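August 30, 2025

Build diary, still on the grippers

Up at six because of the heat and straight to the printer, which had finished the last bracket overnight without turning it into spaghetti for once. Small victories! I peeled it off, cleaned up the edges with the little file and had it screwed on before I'd even made coffee. Two screws per finger, same as before, but I've moved the holes in a bit so the tip doesn't rock when I squeeze. It used to rock a LOT. You'd pick something up and feel it slowly turning away from you, like a fish that had changed its mind.

The blue pads are the softer batch Khalil talked me into back in June. I was against them (too squishy, I said, they'll tear in a week) and I've had to eat my words, because they're lovely. They give just enough. I rubbed one with my thumb for about a minute this morning while I was supposed to be reading the wiring notes.

The spring is a different story. I've been through the whole bag of 100 that Ferkov sent and they are all over the place, some stiff, some floppy, and there's no telling by looking. I squeezed them one by one last night in front of the TV and sorted them into yogurt pots. My hand still hurts. Tala says I should just build a little rig with a weight on it and she's right, but that's another evening gone, and then I'd be writing about the rig in here and never about the grippers.

Anyway, on to the fun part, the practice session. We've got the gripping table in the bedroom now, with the black grid on it, and the idea was to stop being nice to ourselves. Blocks and cups are easy. I wanted things that sag and crinkle and go where they like, so it was plastic, a yellow cloth and a box, all in one heap.

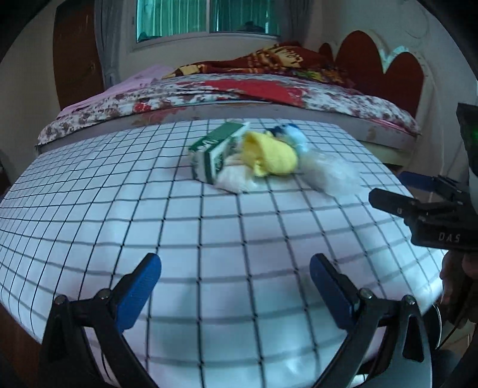 Leen Nimri
Hobby builder and keeper of this diary

The cloth is my favorite thing to grab. You can come at it from nearly any side, the pads sink in and up it goes. The box is fine if you get it square across the faces, and a pain if it's tipped over, because then one finger lands before the other and shoves it along the grid. The thin plastic is plain evil. It sticks to one pad and not the other, or it slides out from between them with that awful whispery noise, and when you do get it you've usually got hold of something else as well.

Two grippers are so much better than one, though. I keep saying this to Bit-na, who thinks a single one with a cleverer wrist would do the same job, and we went back and forth on it by message for half the afternoon. With two you can pin with one and pull with the other, which is what I do with my own hands all day long without thinking. I haven't won her over. She wants numbers. Fine, she'll get numbers.

So the log is up to 588 grabs since I started keeping it properly, good and bad together, all in the Karam notebook with the bent cover. I'm not going to work out any percentages tonight. I did notice that my notes get shorter and ruder toward the bottom of every page.

Things I want to fix next: the handle is a touch too fat for me (fine for Khalil, who has hands like shovels), and I'd like the fingers to open wider, since the puffier stuff really needs the room – I think I can get there just by shaving the stop. That means printing both bodies again. Long print. I'll start it before bed and hope the power holds.

Also must order more of the small screws. I dropped 6 of them behind the wardrobe and I'm not moving that thing again.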